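Caffeine timing and the afternoon slump

Reading time: 3 min

Most of the mail that came in after the February issue asked about naps. This item deals with caffeine instead, as several readers who wrote about napping also mentioned a coffee at 4 p.m. or later, and the two subjects are hard to separate.

Caffeine works by blocking adenosine, a chemical that builds up in the brain during waking hours and adds to the feeling of sleepiness. The blocking does not clear the adenosine. When the caffeine wears off, the built-up load is felt again, often within a short period. People tend to read this as a need for a second cup.

Half-life varies a good deal between adults. Smoking shortens it; pregnancy and some medicines lengthen it. A person who clears caffeine slowly may still have a fair share of a lunchtime dose on board at bedtime. Falling asleep without trouble does not rule out an effect, as deep sleep can be reduced in people who report no difficulty at all.

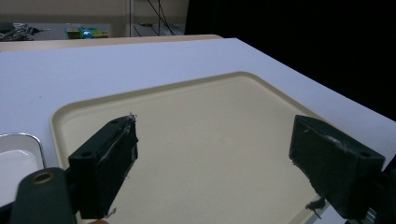

Cream-colored tray on a white tabletop.

The Workura sleep log was kept by 316 subscribers in the Ulbridge area. Each recorded the time of the last caffeinated drink, the time of lights out, and the number of awakenings remembered the next morning. Entries ran for 35 days. The log is self-reported and had no control group, so it should be read as a set of habits and used for nothing stronger. Tea was entered inconsistently in the first week and those entries have been left out of the summary.

Readers who want to test their own response can use the following procedure. It takes two weeks.

1. For 7 days, keep the usual intake and write down the time and size of every caffeinated drink, including cola and dark chocolate.

2. For the next 7 days, keep the same daily total but move the last drink to before noon. Hold bedtime and wake time constant.

3. Delay the first drink until 90 minutes after waking only if this is already the habit. Changing both ends of the day at once makes the result hard to read. 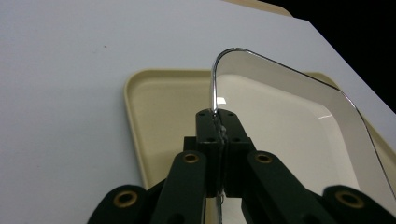

Reading the result

Compare the two weeks on awakenings and on alertness in the middle of the afternoon. Ignore the first two nights of the second week. A headache in that period may be a withdrawal effect and usually passes. If there is no difference, the earlier cutoff can be dropped.

Anyone taking prescription medicine, or who is pregnant, should ask a pharmacist or doctor before changing intake in either direction. Long-running insomnia is outside the scope of this procedure.

Recent items
Naps: length and time of day
Reading the Kordestani sleep diary form
Bedroom temperature, part two
Shift work notes from Zarnby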